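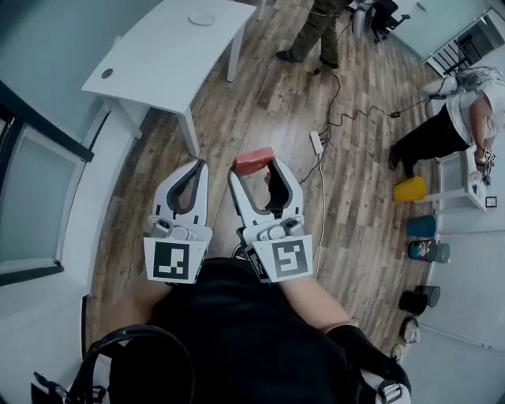

Figure 1. Two hand-held grippers, the right one holding a red block.

Ending an Agreed Merger: The Case of Jirker and Darness
Project report, Business Law and Finance
Anel Engelbrecht and Po-yen Pan

1. Purpose of the report

This report examines how an agreed merger between two mid-sized companies came to be ended by the buyer before closing. Jirker, a maker of packaging equipment, had agreed to acquire Darness, a supplier of molded parts. The agreement was signed in June and was to close before the end of the year. Jirker gave notice of termination two weeks before the planned closing.

The report asks which terms of the agreement allowed Jirker to leave, and what the decision cost each side. It does not attempt to judge whether the merger would have succeeded.

2. Sources

The authors relied on the merger agreement, the notices sent to the shareholders of both companies, and the annual reports of Jirker and Darness. Press coverage was used only to establish the order of events. Board minutes were not available, and statements about the reasons of either board are therefore drawn from the published notices.

3. Terms of the agreement

Jirker was to pay cash for all shares of Darness. Closing depended on approval by the shareholders of Darness and on the absence of a material adverse change in its business. The agreement defined such a change narrowly. A general fall in demand across the industry was excluded, but the loss of a major customer was not.

Either party could terminate if closing had not taken place by the final date. That date could be extended once, with the written consent of both boards.

4. Events leading to termination

In the fall, Darness reported that its largest customer, Trevus, would not renew its supply contract. Some 500 jobs at Darness depended in part on that work. Darness took the position that the decision reflected weaker demand in general and fell under the exclusion. Jirker disagreed and asked for a lower price.

Talks on a new price continued for two months. Ho, the advisory firm retained by Darness, recommended an extension of the final date so that a replacement contract could be sought. Jirker declined to give its consent - a step the agreement did not require it to explain - and gave notice shortly afterward.

5. Findings

The notice cited the loss of the Trevus contract. The final date would in any case have given Jirker a second way out, and the authors consider this the stronger of the two grounds. Darness reserved its right to bring a claim but later settled, with each party bearing its own costs.

The share price of Darness fell below its level before the merger was announced. Jirker's shares rose slightly on the day of the notice and lost that gain within the month.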